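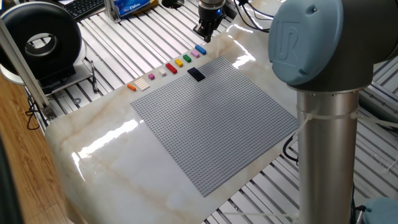 ## 4. Putting up the rain gauge

By now you should have the display unit running indoors and the batteries charged. If you haven't done that yet, go back to section 3 and come back when the little clock on the screen is right. I'll wait!

I've put up a lot of Joteck gauges over the years (my own has been out behind the garage in Birham through more winters than I care to admit), and I still do it in the same order every time. Set aside an hour or so. A dry Friday evening in June is lovely for it, if you get to choose.

### What you'll need

- The gauge body, funnel and mounting bracket
- The pole, plus its ground spike
- The sensor cable (the standard one is 50 feet long)
- A small spirit level
- The bag of cable ties
- Side cutters
- A measuring cup marked in milliliters

### 4.1 Pick the spot

1. Find open ground, well away from walls, hedges and trees. Think about where the trees lean in a wind, too.
2. Lay the cable loosely along the route back to the house before you dig anything. Mahfuz Wickramasinghe wrote to me after he'd sunk his pole beautifully and found he was six feet short – please learn from Mahfuz.
3. Push in the ground spike and tap it down with a rubber mallet.

**Caution:** Check for buried pipes and wires before you drive the spike. Call your utility locating service if you're at all unsure.

### 4.2 Mount the gauge

1. Slide the pole into the spike and tighten the collar by hand.
2. Fit the bracket to the top of the pole. The two bolts go in from the back.
3. Drop the gauge body into the bracket and put the level across the rim. Check it one way, then turn the level a quarter turn and check again.
4. Nudge the bracket until the bubble sits in the middle both times, then tighten the bolts.
5. Take out the foam wedge under the funnel. It's blue, it's easy to miss, and if you leave it in you'll live in a desert forever.

### 4.3 Tie the cable down

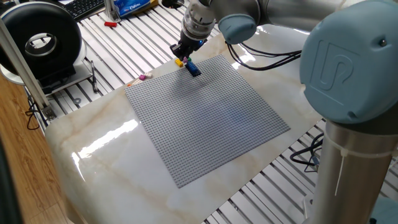 Run the sensor cable down the pole on the side away from the wind, leaving a small loop at the top so rain drips off before it reaches the socket. Put the first tie just under the bracket, one halfway down, and one near the ground. Pull each one snug, then stop. Don't trim anything yet. You want every tie looking like the white one in the photo, closed around the metal with its loose tail still hanging down, until you've run the bucket test in 4.4. Once you're happy, go back with the side cutters and snip them all flush.

**Note:** If the cable won't lie flat, warm it in the sun for a bit. Please don't use a heat gun. Ankica Nikolaidis tried one and had to order a new cable from Brilport, and it took ages to come.

### 4.4 Test it

1. Indoors, hold the RAIN button until the total drops to zero.
2. Measure out 100 ml of water.
3. Pour it into the funnel as slowly as you can stand. A thin dribble is perfect. You should hear the bucket inside tipping back and forth.
4. Go in and compare the total with the test figure printed on the card that came with your gauge.
5. If the two are close, reset the total and you're done. If they aren't, check the level again and repeat the test before you touch the adjusting screws.

**If the display shows E2:** The plug isn't fully home. Push it in until it clicks.

**If the total stays at zero:** It's the foam wedge. Go and look, I'll bet you a coffee.

Keep the test card somewhere safe, as you'll want it again for the spring cleaning in section 7.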